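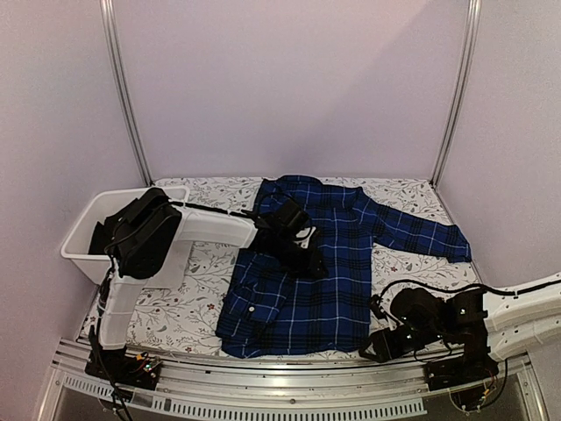 Blue plaid long-sleeve, laid out, one sleeve folded back.

Thread: Cold wash only -- does it really save your shirts?

jaris_k
Posted in September I'd go a full year washing everything cold. I have a stack of plaid shirts and the collars always go first. So far I can't tell any difference from warm. Has anyone tested this properly or do we all repeat what the detergent box says?

holemen717
Cold is easier on dark dyes. My navy stuff stayed navy for years once I quit using hot.

jaris_k
Compared to what, though? Did you keep one shirt on warm the whole time? Same shirt, same number of wears?

holemen717
No, I have a life.

Luzius Zürcher
I did something close. Two shirts, same store, same week. One got washed at 60 F, whatever comes out of my tap, the other on warm. I stopped at 39 washes each. The warm one was a bit paler at the cuffs. My wife picked the wrong one when I asked her which was which, so make of that what you will.

tristura
Two shirts isn't a test. And you left out drying. Most of the wear people blame on the washer comes from the dryer. Look at your lint screen, that's your shirt in there.

Luzius Zürcher
Both line dried, in the basement. Agree that two is not many.

holemen717
Then the cold one won. Paler cuffs on warm, you said it yourself.

tristura
By an amount his own wife couldn't see.

Khương
Collars fray from your neck and your beard, not from the water. I turn mine inside out, button the top button, and wash with things that weigh the same. Jeans in with shirts is asking for it.

jaris_k
Top button done up? I was always told to leave it open so it doesn't pull on the thread.

Khương
Been doing it my way a long time. Lost maybe two buttons.

tristura
I've heard both and I've never seen a reason for either that didn't sound made up.

holemen717
Some site claims you save 1,033 loads' worth of power or something over the life of a machine. Can't find the link now.

jaris_k
Yeah, I'd want to see the link -- that number doesn't even make sense. Loads of what?

Luzius Zürcher
I still have both shirts. I can keep going to 60 washes if people care.

jaris_k
I care. Get somebody other than your wife to look this time.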